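Home | Notebook | Entries | Shared Files | Contacts

October 22, 2022
Waste sorting and floor clearing, carpeted room
Entered by: Rania Darwish
Copies to: Nabil Abu Hammour, Marisol Nguyen-Tran

Purpose

To settle a standard load of household litter for the floor-clearing work, and to decide which container will be used to hold it. The entry of last March specified a lidded pail. The pail has been withdrawn, as its contents could not be checked without tipping it out.

Materials

Litter was drawn from the lunchroom stock kept by Fares Darwish. All food packaging was rinsed and left overnight on the drying rack before being brought onto the carpet. Items with sharp edges, including can lids and pull tabs, were set aside and are not to be returned to stock.

The stock weighed 1,135 g before sorting. This figure includes cardboard that was later rejected as too large for the bowl.

Containers considered:
- grey pail, lidded (withdrawn)
- wire basket, Sundine (small wrappers fall through the mesh)
- clear plastic bowl, round

The clear bowl is adopted. It may be inspected from the side and is low enough to fill from floor level. Rims are to be labelled in marker only. Adhesive labels lift after washing and leave a residue that collects lint from the carpet.

Procedure

1. Vacuum the carpet and allow 5 minutes for dust to settle.
2. Set the bowl down flat, clear of the carpet seam.
3. Lay out litter by hand. Cans go on their sides, crushed beforehand. Wrappers are to be crumpled, as flat film clings to the pile.
4. Clear the floor into the bowl. Cartons may stand upright if there is room. No pressing down of the contents.
5. Stop at 60 minutes whether or not the floor is clear.

Observations

Mixed waste fills the bowl faster than its weight would suggest. Clear film is the chief cause, as it springs open and takes up space between the firmer pieces. In the load shown, a red and white box stands near the centre with a yellow wrapper beside it and a blue one toward the front. A crushed red and silver can is on the carpet, outside the bowl.
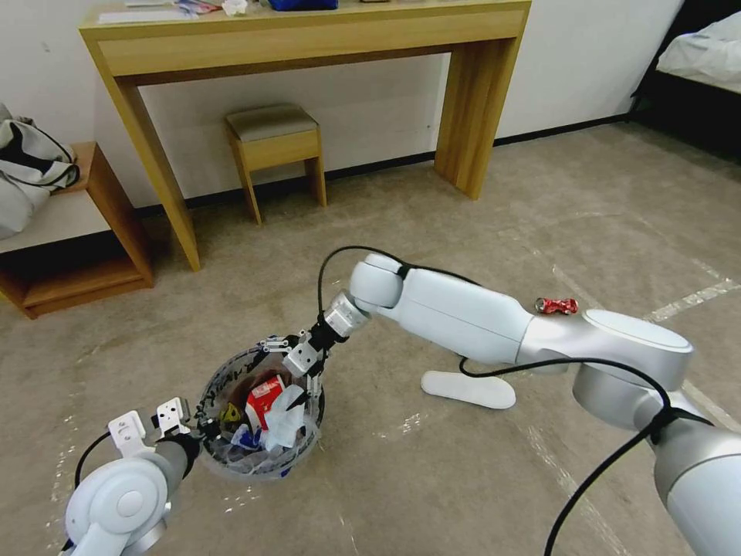

Matters outstanding

Tarek Abu Hammour has asked whether cans should be kept apart from paper and film. I favour a second bowl, marked in the same manner. Marisol prefers a single mixed load until 6 full sessions are on record. To be decided by Nabil.

Replacement marker required. The present one skips on plastic.

Carpet to be spot cleaned near the door before next use.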